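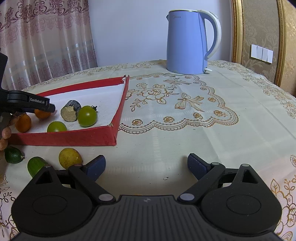
桌布上的花纹

先说桌布，再说正事。上个月那期我随口提了一句，说家里的旧桌布该换不该换，结果收到的回信比我写了半年的书评还多！所以这一期索性全讲桌布，书评挪到下回，等书的朋友请多担待。

我开始留意桌布，是搬到Clarkungate以后的事。以前住的地方小，饭桌兼书桌兼熨衣板，铺什么都碍事，一年到头光着。搬来以后厨房大了一点，桌子也换了大的，吃饭的时候碗一放下去咣当一声，楼下邻居Corinne Brannigan上来借盐，听见了，第二天就拎了一块布上来，说是她姑姑家不用的，先铺着。那块布是米黄底子，边上一圈葡萄叶，洗得都发软了。我本来想着铺两个星期就还，一铺铺了三年（后来还她的时候她已经忘了这回事）。

从那以后我就上了瘾。逛旧货摊，别人看杯子看台灯，我专往布堆里钻。Parkine那条街上的旧货店，靠里有一个大木箱，桌布、窗帘、枕套全混在一起，得一块一块往外翻。翻布有点窍门：先摸，再看边，最后才看花。摸上去发涩发硬的，多半是浆过头或者存得太潮；边上的线脚要是松了，下水一洗就往外跑。花样反倒是最后的事，因为花样这东西会骗人，摊开一米觉得真好看，整块铺上桌，眼都晕了。

说到眼晕，Elaheh Rezaei来信问：花桌布上面还能不能摆花盘子？我的意见是能，但是两样花得差着个儿。桌布是碎花，盘子就用大花，或者干脆只有一道边的；桌布是大格子，盘子碎一点没关系。最怕两边花纹一样大，菜端上来都找不着。她信里还附了她妈妈的办法，中间横着铺一条素色的窄布，把热菜全放在那一条上，两边留给花桌布露脸。我照着试了，好看，而且只脏中间那一条，洗起来省事多了！

然后是尺寸，这个问的人最多。我自己的规矩是四边各垂下来一掌多一点，再长就压腿，小孩子一拽，整桌汤都跟着走。圆桌麻烦些，方布铺圆桌四个角会拖得很低，我看着倒挺喜欢，可家里有猫的就算了吧。买之前一定量桌子，量完写在纸条上夹进钱包。我就是没写，凭记性买了一块269块钱的亚麻布，回家一铺，两头短了一截，露出桌子腿上的划痕，比不铺还寒碜。那块布现在盖在缝纫机上。

接下来讲洗，这一段长一点，不爱听的朋友可以直接跳到后面的活动消息。

油渍：吃完饭马上处理，拿一点洗洁精点在上面，用手指肚揉开，放一会儿再下水。不要搓，一搓油就往旁边跑，渍从一个硬币大变成一个碟子大。

红茶和咖啡：凉水冲背面，让它从哪儿进来从哪儿出去。我奶奶用淘米水泡，我也跟着泡，究竟管多大用我说不准，反正没泡坏过。

蜡烛油：Toshio Hamada教我的，先放冰箱冷冻一晚，第二天用指甲一抠就掉一大片，剩下的夹在两张吸水纸中间用温熨斗走一遍，纸要勤换。他在Skornstead住的时候那边冬天停电多，点蜡烛吃饭是常事，练出来的本事。

甜菜汤：认命。或者整块染成紫红色，我有一块就是这么来的，客人还夸。

晾的时候把四个角拉平，半干就熨，从背面熨，花纹不容易发亮。熨好了别叠成豆腐块，最好卷在硬纸筒上，纸筒可以去布店要，一般都肯给。我以前叠，一打开就是一个十字印，铺上去像划了棋盘。

再说说补。旧桌布多少有几个小洞，我见过有人因为一个烟头洞就把一整块好布剪了做抹布，心疼得我回家路上一直念叨。小洞可以用同色的线来回织几道，也可以在上面绣一朵小花，绣得歪一点没关系，铺在花布里没人找得着。Precious Oosthuizen寄来一张纸样，是她自己画的一片叶子，正好盖住指甲盖大的洞，想要的朋友回信跟我说一声，我复印了给大家寄。大洞就别硬补了，把好的部分裁下来做餐巾，边上留两指宽，折两折再缝，我那块紫红色的最后大概也是这个归宿。

塑料桌布我也不是一概反对。夏天在阳台上吃西瓜，谁愿意铺亚麻？湿抹布一抹就完。只是买回来都有一股味道，要挂在通风的地方散几天，折痕可以用吹风机的温风慢慢吹开，千万别贪快开热风，我吹皱过一块，像泡久了的手指头。

还有人问该不该在桌布底下再垫一层。我现在是垫的，就是一块旧绒毯，裁得比桌面小一圈。放碗没有声音了，布也不打滑，写字嘛就有点软，圆珠笔一用力就戳进去。写信的时候我把一角掀起来写，也习惯了。

下面是活动消息。Refilwe Nel要在Chauke办一次旧布交换，时间在3月，具体哪一天她定下来我马上登在这里。规矩很简单，带一块来，换一块走，桌布、餐巾、窗帘都行，请先洗干净晒透。去年那回我带了两块去，抱了五块回来，这件事请不要告诉我先生。不想换只想看的也欢迎，进门收11块，包一杯茶和一块她烤的姜饼，姜饼放得很足，怕辣的先掰一小角尝尝。那边停车不方便，坐车来的话在桥头下，往坡上走几步，看见绿门就是。

另外，手里有老花样的朋友，请把花样描下来或者拍下来寄给我，我想攒成一个小本子，先印100本，在交换会上放着让大家拿。不用讲究，铅笔描的也好，背面写上是谁家的、从前铺在什么样的桌子上，我最爱看的其实是这个。有一位读者寄来的是她外婆家厨房的蓝格子，信里写了满满两页，大半在讲外婆怎么腌黄瓜，我全留着了，黄瓜的方子下期登。

来信还是寄老地方，回得慢请别急，我是一封一封手写的。上期答应给大家的萝卜糕做法我没有忘，米粉和水的比例我还在跟我姐姐争，她说她的对，我说我的对，这个周末两边各蒸一盘再说。

2022年2月3日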